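I've been playing chess by mail again this year. A few people asked how it works, so I'm putting it in one thread.

You write your move on a postcard, mail it, and wait. The other person sets it up on their own board at home, thinks it over, and mails a move back.
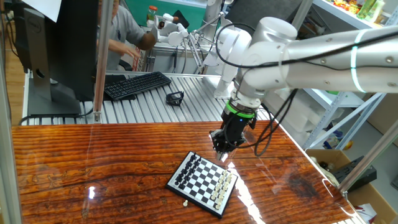
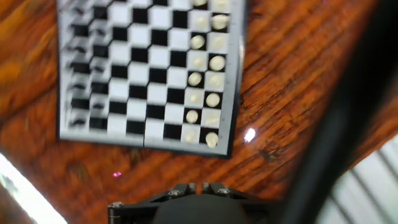
Black and white squares on a wood table.

My main opponent is Guoqing Xue, who lives in Drarnton. We have two games going at once, one with each color, and both moves go on the same card. That saves postage and means neither of us can complain about always having Black.

A card takes four days if it catches the morning pickup. In December it took nine, and one didn't show up until after the next one.

Every card has the same things on it: game number, your opponent's last move, your reply, the date you got their card and the date you're mailing yours. Repeat their move every time. I skipped it once and we spent two weeks playing different positions.

You are bound by what you wrote. If you write Nf3 and meant Nc3, you play Nf3. I lost a bishop that way in the spring and I'm still annoyed, mostly at my handwriting.

You can look at opening books. You can move the pieces around on a board as long as you want. You can't use a computer or ask another player. There's no way to check, so you pick opponents you trust.

I keep a notebook with a page per game. Left column for moves, right column for dates, and a line underneath for what I was thinking. Reading that last part later is rough. One note just says "looks fine" and the next move is where I dropped the exchange.

The longest game I've finished ran 62 moves, against Marion Galbraith. King and two pawns against king and one for most of the end. She found the draw and I didn't see it coming until her card was in my hand.

The shortest was 14 moves. I won't say who lost. It was the Scandinavian, if you want to guess.

Conditional moves are worth learning early. You write "if you take, I take back" and it can knock a week off the game. Be careful how far ahead you go. Torquil Jardine once sent me three in a row and the second one gave away his queen.

Stamps are the real cost. I buy a roll at a time. Cards I cut from plain index stock, and I print a small blank diagram on the back so I can fill in the position now and then. We do that every ten moves to make sure we agree.

People ask why not play online. I do that too, mostly late at night, and I play it badly. With the mail I have days to look at a move, and I usually change my mind before I send it.

Guoqing writes a line or two about the weather or his tomatoes next to the moves. I now know a lot about his tomatoes.

Current status: in game one I'm a pawn up and nervous about my king. In game two I'm waiting on a reply to Rd1. Mail comes at 2 here.

If you want a game, send me a message with your address. I have room for one more - two if you're slow.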